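Lines, Loops and Leaders: Khoa Phí on Teaching the Overhead Cast

Khoa Phí has coached fly casting at the Kesik ponds for 17 years. He works with small groups, never more than 5 at a time, and most of his teaching is done on mown grass with a piece of yarn tied where the fly would go. We spoke in the clubhouse after a morning session on loop control.

His first topic was rod loading, which he considers the most misunderstood part of the overhead cast. "People hear that the rod has to bend and they try to make it bend by hitting it," he said. "The rod bends when the hand speeds up smoothly and the line resists. If you put all the force in at the start, the tip dips, and the line follows the tip. You get a tailing loop and a knot in the leader."

The correction he gives is mechanical. The caster starts with the rod tip close to the ground and the line straight, lifts slowly until the line-leader junction leaves the water, and only then accelerates to a stop. Phí wants the stop to be abrupt on both the back cast and the forward cast. He teaches the back cast first and has students turn their heads to watch it.

"Open your stance, drop the right foot back if you are right-handed, and look," he said. "Most faults in front were made behind."

Stroke length

The second half of his lesson plan deals with stroke length. A short line bends the rod only slightly and needs a short, narrow stroke. As more line is carried outside the tip, the rod bends deeper and the stroke has to lengthen and widen to keep the tip traveling in a straight path. Phí starts beginners with two rod lengths of line and does not let them add any until the loops are the same shape five casts in a row.

He is strict about slack. In his view, slack between the line hand and the first stripping guide costs a beginner more distance than any weakness in the arm. He asks students to keep the line hand level with the reel and to let it follow the rod hand through the stroke. The double haul is left out of the first 4 lessons.

"I had a student from the Geltitz club who had taught himself to haul," Phí said. "His haul was fine. It came too early, every time, and we had to take it away and build the stroke again from the bottom."
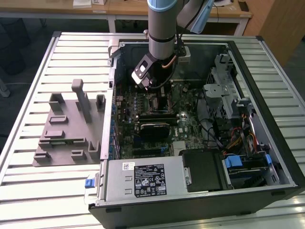 Leaders and flies

For practice on water, Phí uses a nine-foot tapered leader with a short length of yarn. For fishing, he changes the leader before he changes the rod or line. A bulky bass bug needs a shorter, heavier leader to turn it over; a small dry fly on clear water needs a longer tippet so that it lands softly and drifts without drag. He ties the tippet on with a surgeon's knot and wets it before pulling it tight.

Wind gets its own lesson. Into a headwind, he tips the whole casting plane forward, so that the back cast goes slightly up and the forward cast unrolls close to the surface. With wind on the casting shoulder, he has students turn around and deliver on the back cast – a method that looks awkward for an hour and then becomes routine.

Brynhildur Bundgaard, who fishes the Clusent River and took Phí's course in June, joined us for the last part of the conversation. She came to fly casting from bait fishing and found the timing difficult.

"With a spinning rod, the weight is at the end and it pulls the line out," she said. "I kept waiting for the pull. With a fly line, the weight is spread along the line, so I had to wait for the whole thing to straighten behind me. I was starting forward too soon."

Her casts now reach over 17 yards with a five-weight outfit, although she said that most of her fish on the Clusent are taken much closer. Phí agreed that distance is given too much attention. He sets out hoops on the pond at short and middle range and asks for accuracy at each before he moves anyone back.

Asked how often a beginner should practice, he suggested ten minutes a day on grass, with the session ended as soon as the loops begin to open. "A tired wrist teaches you a tired cast," he said. "Put the rod away and come back tomorrow."

Related articles
Choosing a Five-Weight Line for Still Water
Roll Casting Under Trees
Knots for Tippet and Leader
Early Season on the Clusent
Kesik Ponds: Access and Permit Notes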